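Print this page
E-mail this article

4. Trying out the Pace hand-held kit on washbasin tasks

We come now to the part of the study that we most enjoyed, and that took us, it must be said, a good deal longer than we had planned in May when we drew up the schedule. The Pace kit is offered by Bisow as a pair of hand-held grippers with square markers for tracking, together with the Isix software for sorting and checking the recordings. It is sold as something that a newcomer can pick up and use on the first morning, and we wanted to see how well that promise would hold for ordinary household work, of the sort that a helper robot might one day be asked to do in somebody's bathroom.

We settled on the washbasin because it is such a friendly and familiar place, and yet so full of small difficulties. Bottles stand close together, pump heads stick up and catch on things, soap is an awkward shape to grasp from above, and a spray bottle can be picked up in a great many ways, only a few of which leave it ready for use. Each operator was asked to tidy the objects along the back of the basin, to move them from one surface to another, and to set a fallen bottle upright. We planned 50 recordings for each of two operators, which gave us 100 in all, and we let both of them choose their own pace and their own order of objects.

The sessions were held in a large open hall, with several stations set out across the floor and a number of people at work at the same time. We thought a good while about whether to ask for a quieter room. In the end we were glad to stay where we were, for a product of this kind will have to cope with company and with changing daylight, and the sensible thing was to let it meet both early on. 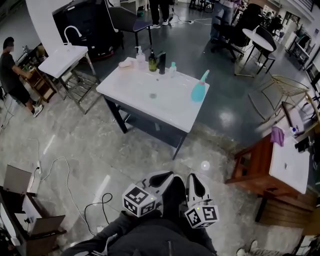
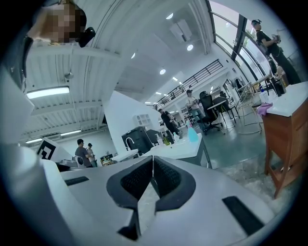
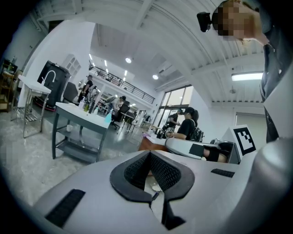 Figure 6. Washbasin trials with hand-held grippers. First panel: view from the operator's head. Second and third panels: views from a gripper.

The two kinds of view in Figure 6 gave us rather different things to work with. The head view is the one we turned to whenever we wanted to know which object an operator had been aiming for, and it was by far the easier one to explain to visitors. The gripper views take in a very wide sweep of the hall, ceiling lights and railing included, and they bend straight lines quite strongly. Vittoria Galli, who went through the recordings with great patience, found this tiring for the first hour and then stopped noticing it.

As to comfort, both operators liked the grip and disliked long stretches of reaching forward from a seated position. Oddur Grímsdóttir suggested a short rest after every few recordings, and we would warmly pass that advice along to anyone thinking of buying the kit. The printed guide is clear on setting up and thin on posture, and we have written to Bisow to say so. Our remaining notes on the Isix software, with its handling of markers that pass out of view, are given in Section 5.

Contact us | Copyright Plendance | Back to top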